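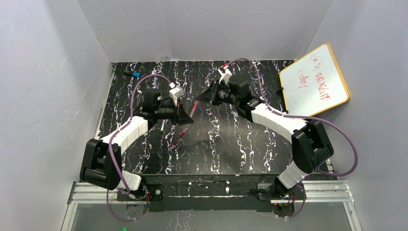

How long should a whiteboard marker last? In a shared room, we plan on five weeks of normal use.

Say hello, thank Abreu for the room. Nine minutes for this part, questions after.

Start with the order. We bought 600 markers in November for 28 meeting rooms. Most went missing or dried out with the cap loose. Pause here, people usually have their own story.

Rules we use now. Caps click shut before the marker leaves your hand. Store them flat — tip up is the worst way. Pens for paper stay in a separate cup, so no one grabs one for the board by mistake.
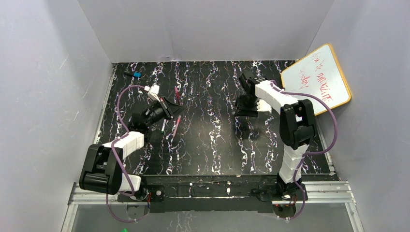 Color matters more than people expect. Black and blue read well from the back of a room, and green is fine up close. Red is the one we ask people to save for corrections. Point to the small board with the yellow-orange frame: red writing, several slanted lines, and hard to read. Ask the front row what it says, then move on. Slow down, write larger, keep the lines level.

Next, cleaning. Dry cloth at the end of each meeting, damp cloth on Fridays. Don't leave writing up over a weekend.

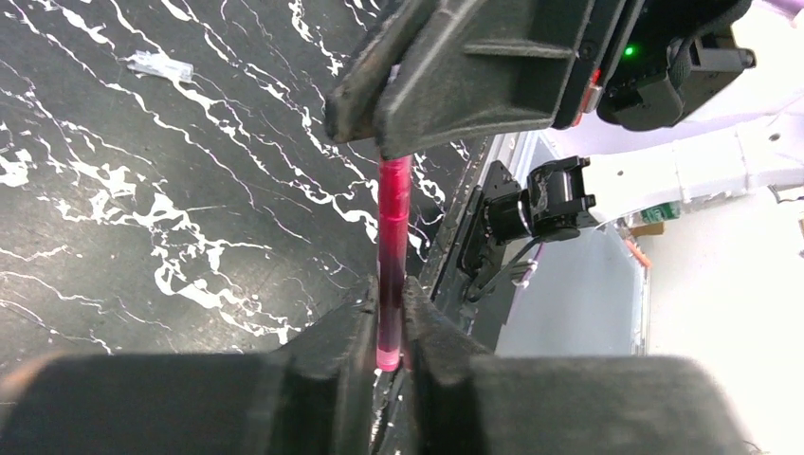 Martim Falcão asked at the last talk whether refilling is worth the trouble, and said his team gave up after two tries. Answer: worth it for black, where we go through the most. For red we buy new ones as needed.

Hand out the order sheet. Leave the spare caps by the door.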